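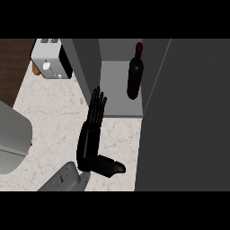
*Figure 1. Head-camera render from the bottle retrieval task: robotic hand over the countertop, wine bottle standing in the open compartment.*

# Faltus Kitchen Reach: Data Card

Faltus Kitchen Reach is a set of simulated manipulation episodes for training and evaluating visuomotor policies on a humanoid upper body with multi-fingered hands. It is maintained by the Groreck simulation group. Questions about access or content should be directed to Aurelia Pfister, the dataset owner.

## Contents

| Item | Value |
|---|---|
| Episodes | 3000 |
| Kitchen layouts | 14 |
| Held-out evaluation episodes | 186 |
| Maximum steps per episode | 2000 |
| Observations | RGB, joint positions, fingertip contact flags |
| Actions | Wrist pose targets, finger joint targets |

The held-out episodes are not included in the 3000 and must not be used for training or for tuning of any kind.

## Episode structure

Each episode begins with the arms at a randomized rest pose and ends when the task condition is met or the step limit is reached. Every episode directory contains:

- `obs.h5`, the observation streams
- `actions.h5`, the commanded targets
- `scene.json`, object poses, surface materials and lighting seed
- `result.json`, the success flag and termination cause

Images are rendered in wide format and padded with black bars at the top and bottom to fit a square input. Users who crop the padding must apply the same crop at evaluation. The camera looks steeply downward, and vertical surfaces show strong perspective spread as a result. Policies trained on front-facing views should not be expected to transfer without adjustment.

## Loading

```
from kitchen_reach import Episodes

train = Episodes("data/", split="train", crop_bars=True)
for ep in train:
 print(ep.layout, ep.success)
```

The Piltley planner can replay any stored episode from `scene.json`. Replays match the recorded joint positions only when the physics step is left at its default value.

## Known limitations

- Contact flags are binary. No force values are recorded.
- Dark objects against dark cabinetry receive low contrast in several layouts. The Gebremichael segmentation baseline frequently merges the two, and its masks should be reviewed before use.
- The fingers and thumb share one glossy black material, and keypoint labels near the fingertips are less reliable when the fingers lie close together.
- Appliances are fixed bodies. Toaster levers and knobs do not move.
- Liquids are not simulated. Bottles are treated as rigid objects with uniform mass.

## Changes

The December release corrected the wrist frame offset in left-handed episodes and removed duplicate entries from the training index. Results obtained with earlier versions should be reported separately.

## Permitted use

The data may be used for research and internal evaluation. Redistribution of modified episodes requires written approval from the dataset owner. Access requests are reviewed each Tuesday.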